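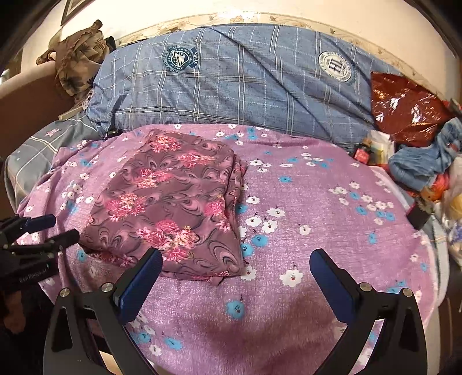 FAULTS AND FAILURES

Last updated January 9, 2022
By Letay Zeleke

A folded mauve bundle on a flowered sheet, with the jaws open just short of it. This is the bedding job at Kidordale, and it's the one that gave us the pinch report.

I was asked to put together a gallery on the folding work, and I gather the hope was for something cheerful. I've read the fault log, so it won't be that. The Bernedby hand gripper was sold to us as safe around soft goods and fingers. In September it closed without a command while Ibsa Hadgu was clearing a pillowcase from between the pads. He had a bruised thumb and 12 minutes of paperwork. The supplier called it "an isolated event". The log has four of them.

Look at the pads. Dark blue rubber, one on the inner face of each jaw. Rubber is kind to cotton, I'll grant that, but it does nothing about a jaw that shuts when it feels like it. Nahom Degefa wanted a physical cut-off on the handle. What we got was a firmware update and a sticker.

Now look at where the work happens: a bolster along the head of the bed, a pile of bags and small packets down the right side. People reach across beds like this one all day. The risk assessment from Ristemport was written for a bare bench, and I can't find a line in it about anyone's hands coming in from the side.

We've been told the new version ran 200 cycles without a fault. I asked for the raw records and was sent a summary. Timo Oltmanns reckons 700 would be a fairer test, with the trigger being knocked and dropped the way it is on a real shift. Until somebody does that, my advice is to switch the thing off before you put a hand near the jaws, whatever the colour of the status light.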